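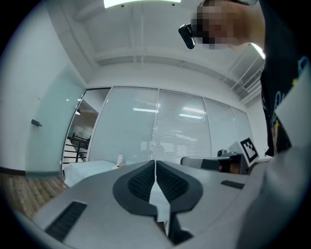

Hokdale Anglers Board > Trip Planning > Cabins and Camps

Topic: First week at Jardine Lake in August, cabin or outpost?

pikeandpie wrote:
Hi all, long-time reader and I think this is my third post ever, so bear with me. My brother-in-law and I have finally talked our wives into a fishing week, and we're down to two choices on Jardine Lake. One is a housekeeping cabin at the main camp (Florby Lodge), with hot showers, a dock outside the door and a little store for bait and ice. The other is their outpost on the north arm, which sleeps five and has a propane fridge and a woodstove, and you're on your own until the boat comes back on Saturday.

The outpost is 300 dollars more for the week, split between us. The guys want the outpost, the ladies want the showers, and I would like to still be married in September. We mostly fish walleye, with a bit of pike when the kids in us take over. Any thoughts would be so welcome!

Posted Saturday, March 23, 2024

north_arm_nut wrote:
Outpost, outpost, outpost. I've been going up there for 18 years and I have never once wished I was back at the main dock listening to somebody else's generator. The walleye stack up on the rock hump straight out from the narrows, and in the evening you can sit on the porch with a plate of fish and hear nothing but loons. There's a solar shower bag hanging behind the cabin that works just fine if you fill it at breakfast and leave it in the sun.

Bring your own fillet knife, by the way. The ones in the drawer up there have been sharpened down to toothpicks.

grannys_minnow wrote:
Well, I'm going to be the wet blanket, with love for my friend above – a shower bag isn't a shower! My husband and I did the outpost in our second year and it rained four days out of the seven. We had wet socks strung over every chair, and I read the same paperback twice. At the main camp we could have walked up to the lodge, played cards with the other guests and had a slice of pie.

If it's the first trip for the ladies, I'd do the cabin and let them fall in love with the place. Ask for one on the east side, where you get the morning sun and a bit of breeze for the bugs. The north arm will still be there next year.

driftsock1074 wrote:
Can't you do both? When we went, Florby would run you up to the north arm for the day and leave you a boat at the portage. You'd want to call and ask if they still do it. We packed a shore lunch, fished the hump until the wind got up, and were back in time for supper.

I will disagree with north_arm_nut on one thing. By August the hump is hit or miss, and we did much better in the deeper water off the two islands, trolling slow with crawlers on a bottom bouncer.

north_arm_nut wrote:
Hit or miss if you fish it at noon, maybe! Be out there the last hour of light with a plain jig and half a crawler and then come tell me. But okay, I'll give you the islands on a windy day.

The day boat is a decent idea. It's a long ride home in a chop though, so pack rain gear even if the sky is blue.

pikeandpie wrote:
You folks are the best, thank you. I read this whole thread out loud at supper and the pie got a much bigger reaction than the loons did, so I believe we're headed for an east side cabin. I'll call on Monday about the day boat. One more question while I have you – is the Mestix landing road all right for a minivan, or should we take the truck?

grannys_minnow wrote:
We take our old sedan every summer, dear. Just go slow on the last stretch after the bridge, and fill up with gas before you turn off the highway.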